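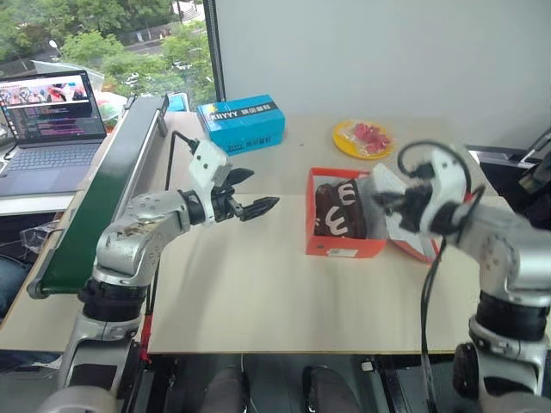
An orange shoe box with its lid tipped open and the wrapping still in. A blue one stands behind it.

Keep the shoe box
by Kelly Staniforth

My sister-in-law Denise Fairclough throws shoe boxes away in the shop. She asks for the shoes in a bag and leaves the cardboard on the counter. I've watched her do it more than once and I still think she's wrong.

A shoe box is one of the few pieces of packaging that is worth having after the thing inside has gone. It has a proper lid. It is strong enough to stack when full, and it fits on a wardrobe shelf as if the shelf had been made for it. Most are a decent colour too. You can tell an orange one from a blue one across a room, which you can't say for the clear plastic tubs that people now pay good money for.

I bought some of those tubs in February, a set from Greleo, because I'd been told they would change the way I used my cupboards. They were the wrong depth for shoes and the lids bowed as soon as anything heavy went on top. You could see everything inside them, so the cupboard looked as untidy as before, only with corners. They now live in the garage with paint rollers in them. The Jondby ones my neighbour has are better made, I'll admit, but they cost more than some of my shoes did.

The case against shoe boxes is easy to make and I've heard all of it. Cardboard goes soft in a damp room. It attracts silverfish. People who keep boxes keep all of them, and before long there is a spare room nobody can sleep in. Jade Crabtree, who clears houses for a living, told me she once took 100 empty ones out of a single loft, and I believe her. That is a problem with keeping empty boxes, though. A box with something in it is storage. A box with nothing in it should go within the week.

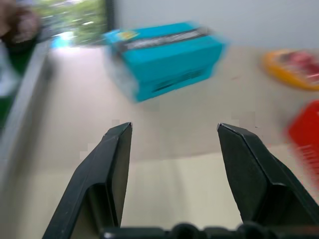
What should go on the label?
Write what is in the box and nothing more, on the short end that will face you when it is on the shelf. Old size and price stickers can stay where they are if they won't peel off cleanly.

I would go further and say that the paper should come out. Shops put in tissue, a folded sheet, sometimes a bit of clear film, and it all gets kept out of a vague feeling that it belongs there. It takes up room, and small things get lost under it. I found a brooch of my mother's in the tissue of a box I had been about to flatten. Since then I take out every scrap on the day the box comes home – the one exception is leather shoes that won't be worn until the winter, which do better with a ball of paper in the toes.

Then there is the question of what to put in them. Shoes, obviously, if you have the sort you wear twice a year. Otherwise I find they suit things that are small and belong together: chargers, seed packets, children's drawings, the cloths and tins for cleaning the shoes themselves. Marcela Slanina at our library keeps the lost gloves in one. They don't suit photographs for the long term, as ordinary card isn't meant for that, and they don't suit anything you need every day. Lifting a lid off and putting it back gets tiresome.

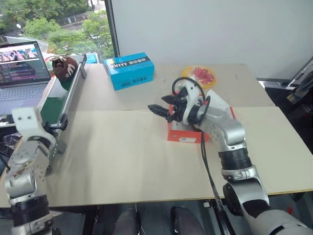

Soft toys are the other bad fit, and I say that having tried. They get squashed, the lid rides up, and the child wants them out again by teatime. A basket on the floor does that job better and I wouldn't argue with anyone who uses one.

Four boxes is about what one wardrobe will take before you start stacking them two deep and forgetting the ones at the back. I have stuck to that number for a good while. If a new pair of shoes comes with a better box, an old box goes in the recycling and its contents move across. It takes five minutes.

Denise says all this is a lot of thought to give to cardboard. She also rang me last month to ask if I had something with a lid that would do for posting a teapot.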